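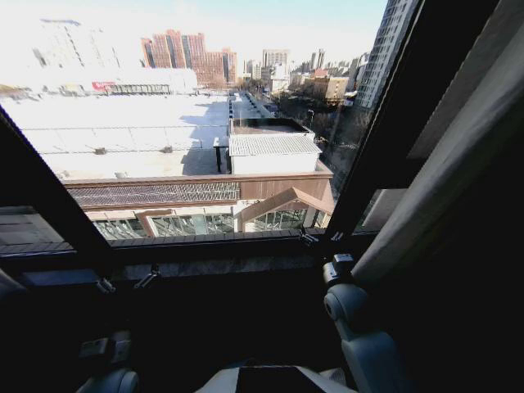

Issue 81, page 12

Review: two-arm window and curtain handling, Tondden open day

Tondden held its open day on an upper floor, with the demonstration bay set against the glass. The unit on show has two arms, each with a two-finger gripper, and runs task software from Skeltix. Visitors were given a printed sheet and a slot of 12 minutes. I stayed for 3 slots.

Reach is the first point to judge. The sill is deep and dark, with small latches fitted low on the ledge and tight to the frame. Both arms can be brought to the sill from a standing position in front of it. The slanting frame members limit the approach angle on the right, and the operator slowed the arm there each time.
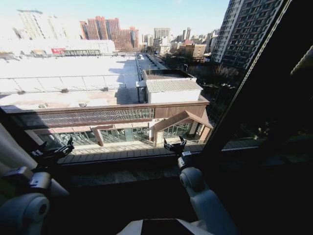
Both grippers at the sill, left and right arms raised.

Glare is the second. The large white roof outside throws a lot of light into the room. Skeltix lists an exposure setting for such conditions, order code 924, supplied separately. I would want it included at this price. Boateng, who supply the mounting parts, had no data on long-term wear at the shoulder.
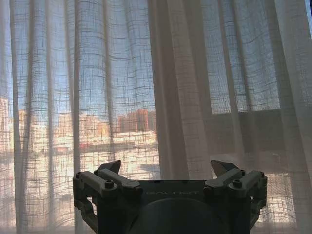 Page last changed: 10 Jan 2021

Sheer fabric is a harder test than the latches. The weave is open and the folds vary in thickness. The gripper is marked GALBOT on the body plate, and the fingertips are narrow wedges, a sensible shape for picking up a single fold. Resix finger covers are sold as an extra and were not fitted.

Noise was acceptable at two metres. The manual is clear on set-up and thin on fault codes. A revised edition is due in August.

Rating: good for reach, fair for documentation.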